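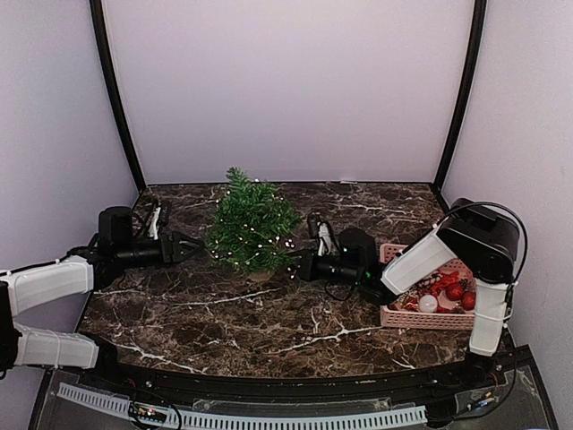
Part 4: Getting the rulebook and tokens to your backers

OK, so the campaign closed, the money landed, and now you owe a pile of people a board game. I run my shipping through Siltemix, and these are the settings I used for Sirncombe, my second game. Have your backer list exported before you start.

1. Log in and open Projects, then New Fulfillment. Type the name of the game exactly as it was on the campaign page. I shortened mine the first time and got 18 emails asking what the package was.

2. Upload the backer file. It has to be a plain CSV. If the preview shows everybody's zip code in the name column, go back and pick "comma" from the little menu (it hides under Advanced, don't ask me why).

3. Make one bundle per pledge level. I had three: base game, base plus the Harnard expansion, and the big one with the metal coins.

Note: Add-ons don't get matched to bundles on their own. Go to Extras and tick each one by hand. Boring, yes. Put some music on!

4. Enter the packed weight of each bundle, with the box and the padding. My base game is 20 ounces.

5. Send the address survey. Leave it open for nine days at least, then hit Remind All.

CAUTION: Do not press Lock Addresses before the reminder goes out. There's no undo. I had to write to support, and Inna Bilyk over there fixed 80 records for me one at a time – I still owe her a copy of the game.

6. Print a test sheet of labels on regular paper. Hold it over the sticker sheet against a window and see if the edges line up. If they drift down the page, set scaling to 100% in the print window.

7. Print the real ones, bundle by bundle, and keep each stack with its own boxes.

Note for overseas orders: The customs form wants a short item name. Illia Tkachenko, who did the art for Savchuk, writes "board game, paper and wood" on his and hasn't had one sent back. I copied him.

8. Mark each batch as Sent the same day you drop it off. The tracking emails go out at 6 p.m., so anything you mark after that waits until the next evening.

Lost and damaged packages are in Part 5.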